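Ticket 3619 – Bima order sync stops after 700 rows
Product: Rokance Inventory, desktop version
Status: Resolved
Opened by: Loretta Kapoor

Hello support team,

I keep the stock for Murín, a small shop for bed linen and children's tableware. Every evening I import the orders from our Bima web store into Rokance. Until the end of June this worked well. Since the update in July the import stops at row 700 and shows the message "Sync incomplete, code 886". The rows before this point are saved correctly. The rows after it are missing, and there is no list of what was skipped.

What I have already tried:
– restarted the program and the computer
– made a new connection key in Bima
– imported with a cable connection instead of wireless
– exported the orders as a file and imported the file by hand (same stop, same code)

The file has 6 columns and I did not change their order. I attach the log. Please tell me if you need also the product list, I would have to remove the customer names first.

Loretta

Reply from support, 9:40

Hello Loretta, thank you for the clear report. Code 886 means that the program received a row which it cannot read, and it closes the import to protect the data. The number 700 is probably a coincidence of the batch size, because rows are read in blocks. Could you please open the file in a plain text editor and look at the first rows after the stop? We are interested in unusual characters in the product name or in the note field. 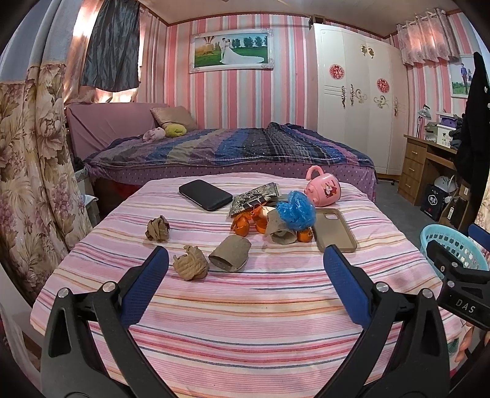 Posted by Maximiliano Cabral | Support, second line | 14:15

I took over this ticket from my colleague. Your log shows that the block after row 700 contains a product name with a line break inside it: "Sheet, striped, pink" and then "single" on a new line. The older version accepted this. The July version reads the second line as a new order, finds only one column and stops.

Please do the following:
1. In Bima, open the product and delete the line break in the name.
2. In Rokance, go to Settings, Import, and empty the waiting list.
3. Start the import again from the last saved row, not from the beginning – otherwise you may get double orders.

If you use the Fetenent label add-on, close it before step 2. It keeps the waiting list open.

Loretta Kapoor, 16:05

Thank you, this was the reason. I had copied the name from the supplier's page and did not see the break. The Fetenent window was open too, so step 2 failed the first time. Now all orders are in. Will the next version show the row number in the message?

Maximiliano Cabral, 16:30

Good to hear. I have sent your wish to the developers, but I cannot promise a date. I set the ticket to resolved. You can open it again by replying.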